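Talking toys and the quiet kid

Quick one this time, I have a train and half a sandwich. But the Dromulard thing has been bugging me since February so here goes.

For anyone who missed it: Dromulard sells a farm set. Barn, fence, animals, the usual. Except each animal has a chip in the foot, and when you set it on the base it talks. The cow tells you her name. Tells you what she eats. Then she asks where the calf went, and if you put the calf down she says thank you. My nephew got one. He is four. He liked it a lot for one afternoon.

What I noticed, sitting on the rug with him, was that he stopped talking. This is a kid who narrates his own socks. Give him two bottle caps and one of them is a doctor. With the farm he put the cow down and waited. Cow said her bit. He picked up the pig and waited. Pig said its bit. It looked like someone trying ringtones.

So my opinion, which has lost me one freelance job already: most of these toys have the sound on the wrong side. The kid should be making the noise.

I am not against electronics in toys. I wrote the manual for one, years back, a little recorder shaped like a snail, made by a two-person outfit called Tseng. You pressed the shell and it kept 20 seconds of whatever you said. That was all it did. No songs, no name, no birthday mode. Kids put burps in it. They put their grandmother in it. My friend Pak-hei Kwan still has hers in a kitchen drawer and it still has her brother on it at age six, refusing to go to bed. Find me a talking cow that ends up in a drawer for that reason.

The difference is who writes the script. Snail was empty, kid filled it up. The farm comes full. You can listen to it or you can turn it off, and the off switch is under the base behind a screw, which tells you plenty about who was asked.

Chenxi Lu teaches the youngest class at the Marstead preschool and let me sit in a corner for a couple of mornings. She has both kinds on the shelf. Her complaint was more practical than mine. The talking stuff can't be shared. One child sets off the horse, another one sets off the sheep, the horse gets interrupted, now somebody's crying because the horse didn't finish. Wooden animals don't get interrupted. Two kids can have two completely different farms going with the same fence and neither one minds much.

She also said, and I wrote this on my hand, "they fight over the button, never over the cow."

Now the other side, becuase I did ask. Charoen Thongsuk designs sound for toys at Dustside and he was nicer about my last column than I would of been. His point is that I keep picking on the lazy ones. He has a daughter who started speaking late, and a talking bus got words out of her when books and grown-ups hadn't. She'd answer the bus. Fine. I believe him. I'd want that bus in the house too. But look at what he described: a toy that said something short and then shut up long enough for a small person to answer. He told me they went to war over the length of that gap. Marketing thought seven seconds of silence would look broken in a store demo. He won that one. I doubt he wins them all.

And stores are the real trouble, I think. A toy in a box has one shot at you, through a hole in the plastic marked TRY ME. Pressing a thing that goes quiet and waits is a terrible demo. Pressing a thing that sings is a great demo. So we get singing, and it's adults doing the pressing.

Price too. The farm costs three times what a plain one does and you get fewer animals. Fewer! The voice ate the goat.
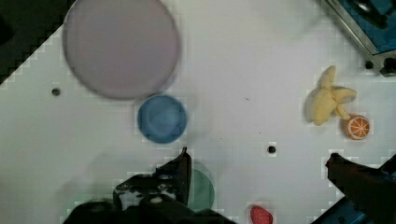
Should you take the batteries out of the talking toys you already own?

Try it for a week and see which ones still get picked up. A toy that's any good as an object survives fine, and the ones that sit there dead were only ever speakers with a face on.

I did it with the farm, with permission from my sister. It took the cow two days to become a cow again, then she was a bus driver, then she was in trouble for something and had to live behind the couch. He does her voice himself now. It's a very deep voice, I don't know where he got it.

Charoen wants me to come see the new bus before I write anything else. I said yes, if I can bring the nephew and a screwdriver. Ok, train's here.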